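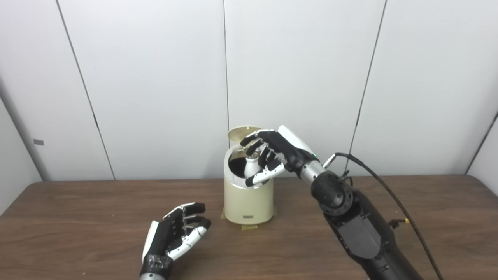
3. 調査地と方法

3.1 Plandale の4小教区

調査地は Plandale 市内の4つの小教区。いずれもカトリック。教区としては一つだが、病者訪問のやり方はかなりばらつく。司祭が自分で回るところ、信徒の奉仕者にほぼ任せているところ、修道会のシスターが長年ひとりで抱えてきたところ。最後の型は今や後継ぎがいない。Araya 小教区がこれにあたる。

対象としたのは聖体を病者・高齢者のもとへ運ぶ信徒奉仕者(以下、奉仕者)と、その受け手の家族。受け手本人への聞き取りは原則として行わなかった。体調の問題が大きい。例外は一件、本人から話したいと申し出があったもので、これは娘さん同席で短く済ませた。

先行研究は教区文書や司教の声明を扱うものが多く、終末期の倫理についての議論はそちらに集中している。本稿はそこには踏み込まない。知りたいのはもっと手前のこと、つまり訪問の玄関先で何が話され、何が話されないのか。声明文が小教区の掲示板に貼られたあと、それを読んだ人が翌週どう訪問に出るのか。出ないのか。

3.2 聞き取り

聞き取りは2月に集中して行った。時期としては良くなかった。四旬節の準備と重なり、奉仕者の側に余裕がない。断られた例もある。最終的に18名。うち録音の許可を得たのは17名で、残る1名は手書きのメモのみ。メモの分は引用せず、要旨だけを使う。

場所はほとんどが信徒会館の小部屋、あるいは自宅の台所。一度だけ駐車場の車の中。雨だった。録音は聞き取りにくく、該当箇所は本文で「(不明)」とした。

質問は半構造化で、順番は固定しなかった。最初の問いだけは全員同じにした。「いちばん最近の訪問はどんなでしたか」。これで話し始められない人はいなかった。逆に、こちらが用意した「信仰と医療」の項目は全体に不評で、答えが急に教科書のようになる。途中から聞き方を変えて、薬の名前や通院の曜日など、具体的な話のついでに触れるようにした。分析のうえでは前半と後半で質が揃わないことになる。限界として6節でもう一度書く。

文字起こしは Vuvov を使い、そのあと全文を手で直した。祈りの文句の誤変換がひどい。「聖体」が「政体」になるのは毎回のこと。固有名は文字起こしの段階で伏せ、小教区名だけを残した。Araya の関係者には、規模が小さく特定されうることを説明し、了承を得ている。

3.3 文書資料

聞き取りのほかに、各小教区の週報と、教区が奉仕者向けに配った手引きを読んだ。手引きの印刷部数は奥付によれば2,000部。これは奉仕者の数をはるかに超える。余りが聖堂の後ろに積まれたままの小教区もあり、配布担当の人に聞いても「多めに来た」としか分からなかった。

手引きの中身は大部分が典礼上の手順で、聖体の扱い、祈りの順、短い朗読の選び方。病状や治療の選択について尋ねられたときの対応は後ろのほうに一段落あるだけ。内容は「司祭に連絡すること」。奉仕者の多くはこの一段落をよく覚えていた。覚えているが、そのとおりにはしていない、という人も同じくらいよく話してくれた。 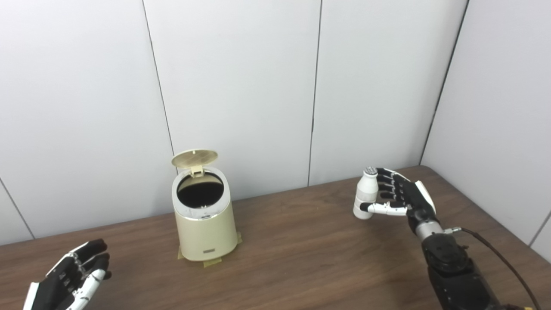 図1 蓋の開いたごみ箱と白いボトル(卓上)

3.4 施設での訪問

自宅のほかに、訪問先として大きいのが介護施設である。Plandale では Pletunix の運営する施設に受け手が集中している。宗教系ではない。訪問は認められているが、受付での記名、時間帯の制限、個室以外での祈りは小声で、という決まりがある。奉仕者の側からの不満は意外に少なかった。むしろ施設職員との関係が訪問の質を左右するという語りが目立つ。

ある奉仕者(70代、女性)の例。

「名前を覚えてくれる職員さんがいるとね、その日の具合を先に教えてくれるの。今日は眠いみたいですよ、とか。そうすると短くできる。知らないで入ると、こっちの段取りでやっちゃうでしょう」

短くする、という語は他の聞き取りにも何度も出てくる。手引きには式の省略についての記述があるが、奉仕者の言う「短くする」はそれと少し違う。朗読を飛ばす、だけではない。座らない、コートを脱がない、手だけ握って帰る。本人が目を開けなければ聖体を持ち帰り、廊下で家族と話して終わる訪問もある。これを訪問として記録するかどうか、小教区ごとに扱いが違った。Araya では記録する。隣の小教区では「お届けできず」に入れる。

この違いは些細に見えて、奉仕者の自己評価にかなり効いている。「お届けできず」が続いた奉仕者が、自分は役に立っていないと言って辞めた話を二人から別々に聞いた。同じ人の話かどうかは確認していない。

3.5 調査者の位置

筆者は信徒であるが、調査地の小教区には属していない。聞き取りの一部は共同調査者の Ebise Demissie が担当した。Demissie は病院チャプレンとしての勤務経験があり、医療側の語彙に通じている。そのことが語りを引き出した面と、抑えた面の両方がある。たとえば鎮静についての話は Demissie の担当分にしか出てこない。筆者が同じ話題を向けたときは、たいてい「そういうことは神父様に」で止まった。
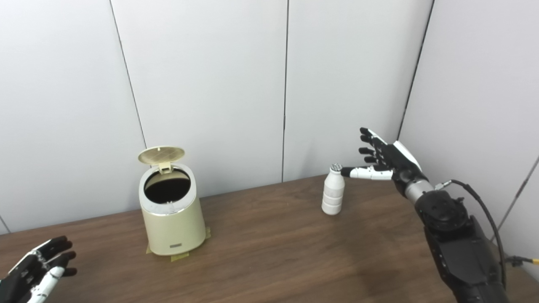
一方で、司祭への不満や小教区内の人間関係については筆者のほうに話が集まった。どちらの聞き取りがより本音に近いか、という問い方はしない。誰に向かって話しているかで、訪問の経験そのものが違う形に組み立てられる。以下の分析では引用のたびに聞き手を(筆)(D)で示す。煩雑だが省けない。

逐語の直しは二人で分担し、互いの担当分を読み合わせた。食い違いが出たのは主に沈黙の扱いで、筆者は間を省きがち、Demissie は残しがち。話し合いの末、長い沈黙はすべて残すことにした。結果として引用がやや読みにくい。

3.6 分析の手順

分析は単純。まず全件を通読し、訪問の始まりと終わりにあたる語りを抜き出す。玄関・受付でのやりとり、帰り際のひとこと。次に、その間で医療の話題が出た箇所に印をつけ、誰が切り出したかを見る。受け手、家族、職員、奉仕者自身。コードはこの段階では増やさず、迷ったものは「保留」とした。保留はかなり残ったまま4節に入るが、うち家族が切り出した例については4.2でまとめて扱かう。

件数の比較はしない。18名の語りから割合を出しても意味が薄いし、訪問の頻度も人によって違いすぎる。週に一度の人と、復活祭とクリスマスだけの人。同じ一票として数えるのは無理がある。

もう一点、声明文との関係。聞き取りの時期、教区の声明が週報に再掲されていた。奉仕者のほとんどはそれを読んでいて、内容にもおおむね賛成している。ただ訪問先で話題にしたかと聞くと、返事は鈍い。「読んだ人どうしでは話す」「相手が持ち出したら」「あの人の前では言わない、ご主人のことがあるから」。賛成しているのに持ち出さない、この隔たりを遠慮と呼ぶか配慮と呼ぶか。手引きの一段落はここでは助けになっていない。奉仕者が頼りにしているのは前任者から口で引き継いだ、もっと細かい知恵のほうである。どの家では先にお茶を受けるか、どの家では息子の話を避けるか。

口伝えの引き継ぎは文書に残らず、Araya のシスターが退けば大半が消えることになる。本人は「ノートには書いたけど、読める字じゃない」と笑っていた(筆)。ノートは見せてもらったが、受け手の氏名が並ぶため複写はせず、分析にも用いていていない。

4節では、まず訪問の入り口の場面から順に見ていく。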